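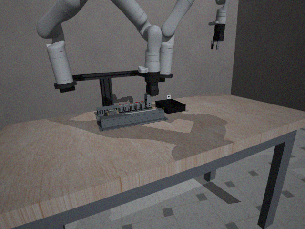
The two-arm bench in simulation, with the left gripper over the end of the module row.

Paid participants wanted: remote control of robot arms, Fludatville

Dilden is looking for people to take part in a study on teaching robots by demonstration. You will steer a pair of simulated robot arms through short assembly jobs, using a hand controller for each arm and a foot pedal to start and stop the recording. Your movements are saved and used to train the arms to do the same job unaided.

No experience of robots is needed. We want some people who have never done this before and some who have wired panels or done bench work for a living, so please say which you are when you write.

What you will do

You will come to our office on Matos Street for two sessions on different days. The first begins with 20 minutes of practice. After that you repeat one task at your own pace: bring a gripper down to a module on the base plate, take hold of it, lift it clear and set it down where the task sheet says. Most of the work is done with one arm. The other is there for steadying parts, and you can leave it parked if you prefer.

Failed attempts are kept as well, so please don't restart every time something slips. Press the pedal and carry on with the next one.

Who can take part

You must be 18 or over and able to use both hands and one foot comfortably for the length of a session -- there is a break halfway through each. Glasses are fine. If screens with moving 3D views make you feel sick, this study is probably not for you.

Payment

37 Vusten vouchers are not on offer this time; payment is by bank transfer, 14 pounds an hour, made after your second session. Travel within Fludatville is refunded if you keep the ticket.

How to apply

Write to Clementina Macedo at the Dilden front desk with your name, the days you are free and whether you are left- or right-handed. Questions about the controllers or the software go to Tarun Vishwakarma. Sessions run until the end of September.

Posted 08/06/2023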